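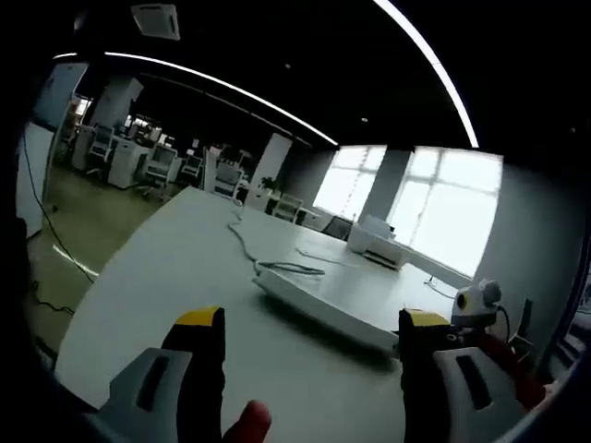 A comment on our last report asked whether anyone at Flultdale had tried working at the new tables for a full day before telling Grenberg they were a success. Fair enough. The last report said "well received" twice and gave no evidence either time. We have now worked in the room since February, and this report is based on that.

Flultdale shared office, second progress report to Grenberg

Where the work stands

The partitions are out, the ceiling has been painted black, the walls are finished and the white tables are in. On paper that closes the first stage. The plan we sent you promised an open office that people from all four teams would want to use, with power at every table and printing in the same room. The tables are there and the printing is there. I would not yet sign off on the power, and I have doubts about the "want to use" part.

The second stage (storage, the small meeting corner, sound panels) has not started. The Clakden building office wants to see drawings for anything fixed to the walls, and ours went back to us once for missing the wall thickness. They are with them again.

Tables

We bought the tables from Gape on the strength of a showroom visit and a catalog page. They are solid and they don't wobble, which is more than could be said of the old ones. The white tops are another matter. With the sun in, they throw light straight up into people's faces, and two of the teams have started putting down dark desk mats they paid for themselves. Gape offers the same table with a gray top. We were told at the time that white would "open up the room." The room was already open. We had just taken the walls out.

I don't recommend replacing anything. The tops will dull a little with use, and mats are cheap. I do recommend that nobody order more in white.

Power and cables

This is the weakest part of the project so far. The original layout assumed floor boxes under the tables. The floor turned out to be a solid slab, the boxes were dropped from the order, and the layout was never redrawn to match. So power comes from the walls, and cable runs over the tabletops, in view and in the way. A gray cable looping across a white table is the first thing a visitor notices. It is also the first thing that catches on a sleeve.

The contractor's answer was a clip-on channel under each table edge. We had it fitted at one table as a trial. It holds thin cables fine and drops thick ones, so people stopped using it after a few weeks. The quote to do the whole room that way is $1,256. I would hold that money. A ceiling drop, with the cable painted black to match, was quoted at $1,393 for the same tables, and it would clear the tops completely. The difference is small enough that I am suspicious of the second figure, and we have asked for it again in writing with the electrician's time included. The first version had a line reading "labor as required," and I have been caught by that line before.

Printer

Moving the printer in from the corridor was meant to save walking. It has. It has also put it by the windows, on the far part of a table, on the grounds that there was space there. Paper left in the tray curls by the afternoon in sunny weather, and whoever sits nearest gets to hear every job. The printer should have its own stand, away from the glass. We have a stand in the basement store and it will be brought up once it has been cleaned and checked for height. No cost to the grant.

Windows and light

The big windows were the main selling point when we chose this room, and they are still the best thing in it. They are also too bright on clear days. Anyone facing them can't read a screen from mid-morning on. Most people have turned their chairs to sit with their backs to the glass, so their screens reflect it, and they complain about that too.

Blinds were in the first budget and were cut to pay for the ceiling. I argued against that then and I haven't changed my mind. A black ceiling looks sharp in pictures, hides the ducts, and does nothing for someone squinting at a spreadsheet. It also takes in light that a pale ceiling would have spread back around the room, so on dark days the lamps are on by 2 p.m.

We have three quotes for roller blinds. The cheapest is for a fabric so thin that I could count the window bars through the sample. The middle one is acceptable. All of them come in under the $2,000 still set aside for furnishings, but taking blinds from that line leaves very little for the meeting corner. I would rather have the blinds.

Use of the room

We have no reliable numbers. The sign-in sheet was kept up for the first month and then ignored. My own impression is that the tables near the inner wall fill up first and the ones by the windows stay free until there is nowhere else to go. Noise is mentioned less than I expected. Tidiness is mentioned more. There is nowhere to put anything away, so equipment stays out on the tables overnight and the cleaners work around it, when they wipe the tables at all.

Grenberg's form asks for a satisfaction score. I have left it blank. The one I could give you would be made up from a few conversations at the coffee machine, and those conversations were mostly about glare.

What we are asking for

Permission to move the blinds into the first stage and pay for them from the furnishings line.

Agreement to wait on the cable work until the ceiling-drop quote comes back complete. If it grows by more than the price of the clip-on job, we will come back to you before spending anything.

An extension on the second stage, length to be agreed after Clakden returns the drawings. I don't want to offer a date and then explain in the next report why we missed it.

Receipts for the tables and the painting are attached separately. The delivery charge from Gape appears on two of them and we are disputing the second.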